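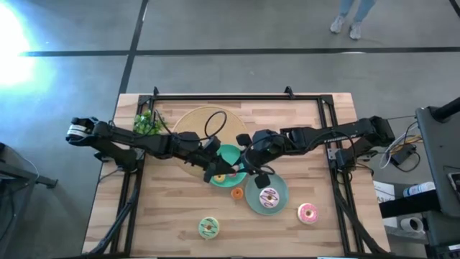
The Londine Street community hall will throw open its doors for a pay-what-you-can morning tea next month, and if the early interest is anything to go by, the organisers had better put the urn on early. Kirsty Rudd, who has lived two doors down from the hall since she was a girl, came up with the idea after her street lost its corner bakery in May last year and she realised how seldom she was bumping into her neighbours. She has been gathering ideas for laying the tables ever since, and she is very taken with green dishware on a placemat, set out on a pale timber butcher-block top, as a cheerful change from the white cups and saucers most of us remember from hall suppers. "You want people to feel like they've come to somebody's kitchen," she told us, "and then you want them to stay until the pot's gone cold and somebody has to make another one."

The menu is still being argued over in the friendliest possible way. Scones are a certainty, with jam from the Nic Aodha orchard out past the creek, and Annunziata Cocco has promised her almond biscuits, which anyone who went to the school fete will remember sold out well before lunch. Ettore De Luca is leaning towards savoury things, cheese puffs and little sandwiches mostly, on the grounds that his grandchildren will see to the sweets without any help from him.
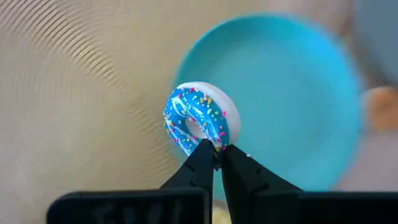

There will be plenty for those who would sooner sit and listen than eat. Arturo Gentile is bringing his piano accordion and says he will take requests, within reason, and the hall's old photo albums will be out on the side benches for anyone who fancies finding their parents in them. Evaristo Barbieri would dearly love to hear from families who can put names to the faces in the 1960s dance pictures, as a good many of them have never been labelled and the people who would know are getting on a bit.

Seating is for 148, so it would be a kindness to ring ahead if you are coming with a big group. Nearly 400 flyers have gone into letterboxes between the hall and the Zanomell roundabout, but if yours has gone astray there are more on the counter at the library. Whatever is collected on the morning will go towards new curtains for the stage, the present ones having been a faded sort of mustard colour for longer than Kirsty cares to remember.

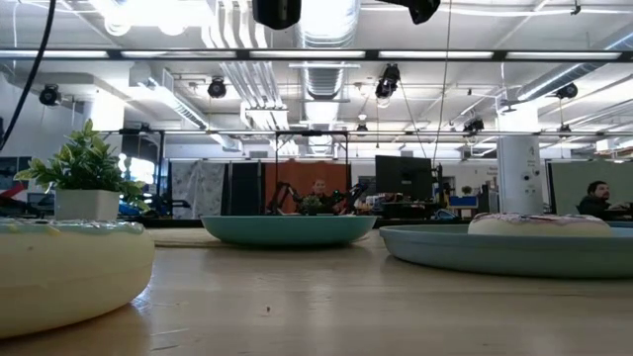

Sweet colours: toy donuts and blue-green plates on a light wooden tabletop.

Doors open at 10 am. Children are very welcome, and there is a ramp at the side entrance for prams and walkers.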